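Stainless pan, everything sticks, ready to throw it out

Posted in Kitchen & Cooking > Pots and Pans
September 2019

kitchensink_mo

Ok so I finally gave up on nonstick, the last one was flaking, and bought a 12 inch stainless skillet. Tronder, the plain one without the lid. Everybody said buy it once and be done with it.

Well. Eggs weld themselves on. Chicken thighs, the skin stays in the pan and the meat comes up bald. Potatoes same. I'm using a good glug of oil, I'm not an idiot about it. Medium high on a gas stove, oil in, food in, and 2 minutes later I'm chiseling.

Also theres a rainbow stain on the bottom now and some white chalky spots that don't come off with dish soap. Is it ruined? Is it a bad pan? I have till November to return it, but the receipt says "unused condition" so I'm guessing that ship sailed.

Tried so far:
more oil
less oil
butter (burned)
seasoning it like cast iron, which left brown sticky patches I then had to scrub for an evening

What am I missing. Please don't say buy a nonstick.

3 replies

pan_handler_958

Your pan is fine. It's the heat and the order you're doing things.

Put the pan on empty, medium, and leave it. No oil yet. Give it a couple minutes, then flick in a few drops of water. If they sizzle and vanish, too cold. If they pull together into little balls and skate around, you're there. Now oil in, swirl, wait till it shimmers, then food. If the oil smokes you went too far, take it off the burner and let it calm down.

Dry the food. Really dry it, paper towels, both sides. Wet chicken drops the temp and steams and glues itself down. Take it out of the fridge 20 minutes before too, if you remember. I usually don't.

Then the hard part, leave it alone. It WILL stick at first. Once there's a crust it lets go by itself mostly. If you nudge it and it fights back, wait another minute. You're at 2 minutes chiseling, thighs skin side down need a lot longer than that, and on lower heat than you're using. Medium high is for boiling water in my house.

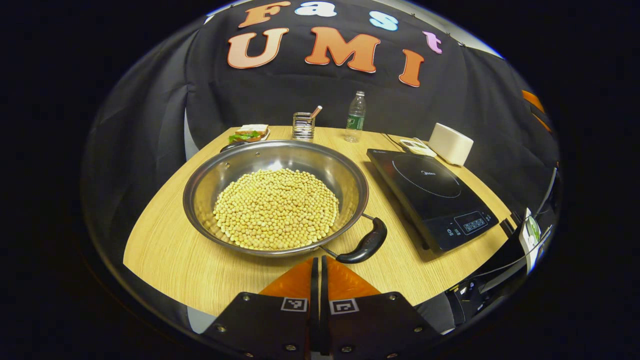
Eggs are their own thing. Get the pan to the water ball stage, then turn it DOWN, let it sit a bit, then butter. Butter should foam and not go brown right away. Eggs in, hands off till the edges set. Scrambled is always going to leave some behind, I just soak it while I eat. For fried eggs I get them to slide maybe four times out of five and I've been doing this for years.

Stains: rainbow is from heat, totally harmless. White chalky stuff is minerals from your water. Both come off with plain white vinegar. Splash in the pan, swish, let it sit a few minutes, rinse, wash with soap, dry it with a towel right away. Air drying is how you get the spots back.

Don't season it. People do it, I never saw the point, it gets gummy and then comes off the first time you cook tomato sauce anyway. For the brown sticky patches that are left, make a paste of baking soda and water, rub in with a soft sponge, leave it, rub again. Burnt bits on the bottom after cooking, pour water in while the pan is still warm and scrape with a wooden spoon. Warm, not screaming hot. Cold water in a very hot pan can warp it and then it rocks on the burner forever.

soupnight

get a nonstick lol. I have a Bouvier one just for eggs and the steel one for everything else, life is too short

dorrie_in_the_kitchen

Agree with the long answer above, couple things to add.

Salt. If you're boiling anything in it, don't dump salt in cold water and walk off, it sits on the bottom and can leave tiny pits. Those don't come out. Wait till the water's hot and stir. Mine has a few from before I knew, still cooks the same, just bugs me.

For the stuff vinegar won't touch I use a powder cleanser, Pureck, the one in the green can. Make it wet first, go with the grain, rinse rinse rinse. There's a Prirano cream too that my sister swears by but it costs more and I couldnt see a difference. No steel wool, it scratches.

Also check your burner. If the flame is coming up around the sides you're scorching the edges and the oil goes brown and tacky up there. Smaller flame, longer preheat.

And practice on something cheap. I did onions for a week.

kitchensink_mo

Update, did the water drop thing this morning. Turns out I was nowhere near hot enough when the oil went in and then way too hot after. Hash browns came up in one piece!! Eggs still a mess but less of a mess. Vinegar took the white spots right off, rainbow is mostly gone. Keeping the pan. Will try the chicken tomorrow with the heat down and my hands in my pockets.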